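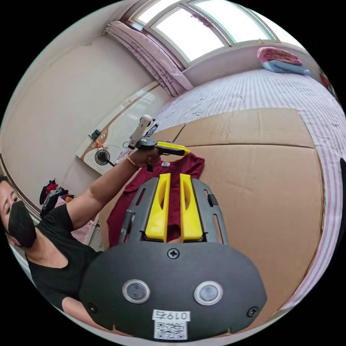 Ticket 505: Dryer stops before the clothes are dry
Opened by: Berhanu Hailu
Product: Stilis vented dryer
Status: Solved, left open for comments

Hello to everyone at Wornora support, and thank you in advance for reading all of this! My dryer has started shutting itself off in the middle of a normal cotton load. The drum turns, the air feels warm, and then the display says 332 and everything goes quiet. I can start it again after a rest, but the towels come out damp at the seams and I end up hanging them over the doors, which my family is being very patient about. I cleaned the lint screen (I always do) and tried a different outlet. Same result both times.

Reply from Wornora support, Flivstead desk

Hi Berhanu, thanks for such a thorough write-up. On your model 332 means the exhaust air is getting too hot, and nine times out of ten the vent hose is the place to look. Please unplug the dryer, pull it forward and check the hose for kinks. Then try one small load with the hose off the wall, just long enough to see if the code comes back. Shirts are fine for the test, but leave the towels out of it for now.
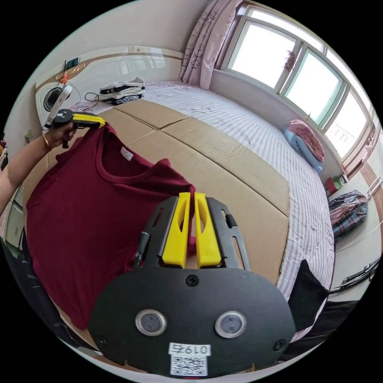

Bed with cardboard laid out on it.

Update from Berhanu, Saturday morning

Well, I got it pulled out, and the hose was squashed nearly flat behind the machine – I must have pushed it back too far when we had the floor done in October. I straightened it and ran the small load. No code! Then I hooked everything up again, put in the towels, and there was 332 once more, so I suspect the hose was only half of the story.
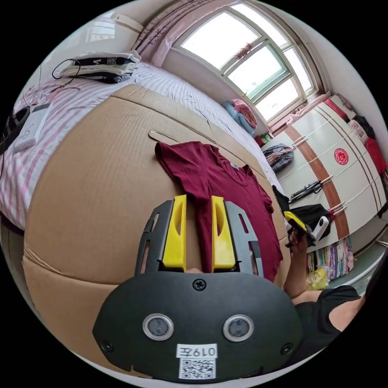

Next step from support

Good progress, and please don't be discouraged. Go outside and look at the vent hood while the dryer is running. The flap should lift easily. If it barely moves, unplug the dryer again and run a vent brush through the duct from the indoor end. Go slowly around the elbow, where lint likes to pack itself in. While you're at it, please tell us if the hood has a screen on it.

Update from Berhanu, same day

It does have a screen, a fine wire one, and it was wearing a gray felt blanket of lint.
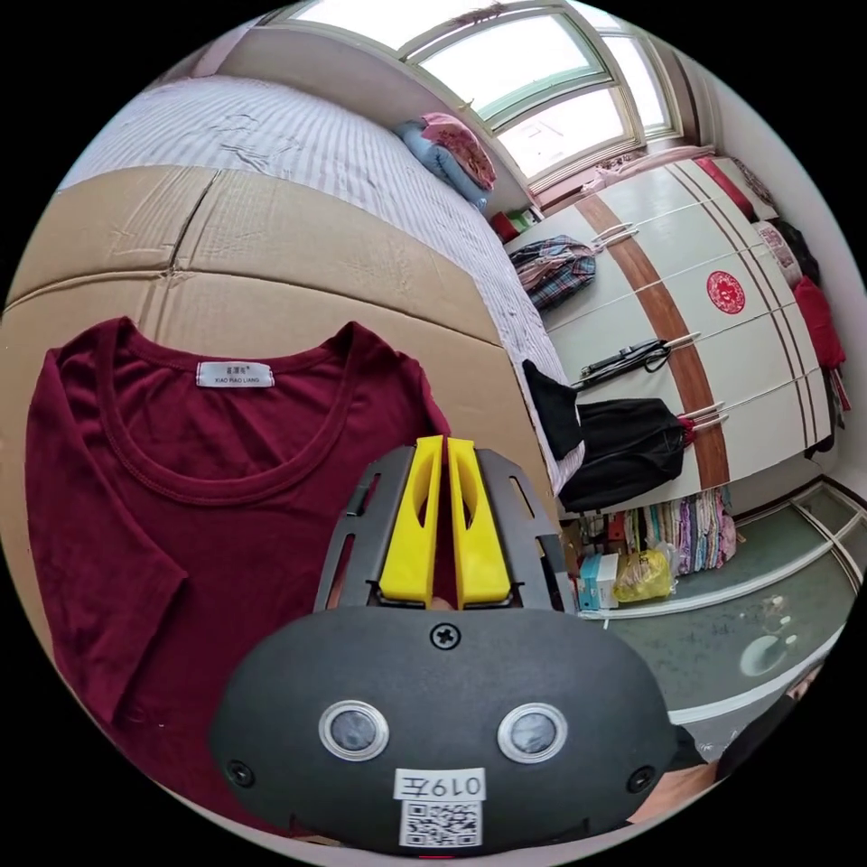
I took it off, brushed the duct out twice and rinsed the flap, and my neighbor Mekonnen kindly held the ladder. Two full loads since then, towels included, and both ran to the end without stopping. I will leave the screen off as your manual says to. One small question before you close this: the moisture setting is still on 2, and I wonder if I should bring it back down to 1 now that the air is moving properly. There's no hurry on that, and thank you again for your patience with me.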